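Print this page | E-mail this page

Returning an order: your questions answered
16 February 2026, by the Vendeck customer desk

How long do I have to send something back?
You have 14 days from the day your parcel arrives. Orders placed in June get the same.

Do I need the original box?
No. Any strong box will do, as long as the order slip is inside. 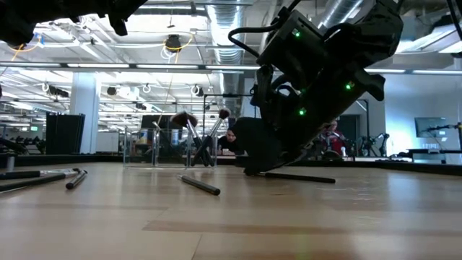

Who pays the postage?
We pay if the item is faulty or we sent the wrong one. Otherwise you pay, and the cost depends on weight. Anything over 2 kg has to go by Garba courier — the post office counter won't take it on our label.

Can I return things in person?
Yes, at our Sedora and Rindard shops. Bring your order number.

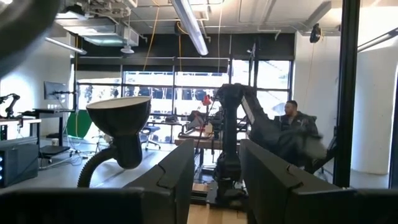
Desk lamp with a black shade and gooseneck stem.

When will I get my money?
Refunds go back to the card you used once the parcel has been checked in. Gift card orders are refunded to a new gift card.

What can't be returned?
Opened make-up, cut fabric and anything made to order, unless it is faulty. Furniture can be returned, but we need to arrange collection first.
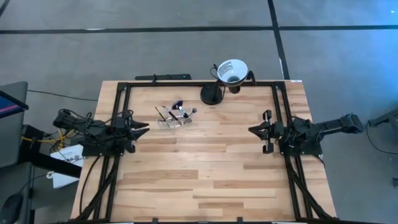
Comments

Marge104: Does the collection slot have to be a weekday? I work shifts and the form only gave me mornings.

tolly_b: Mine offered Saturday when I rang them. The form doesn't show it.

Pennyfield: Rindard shop took mine back without the slip, just the order number.

E-mail this page | Print this page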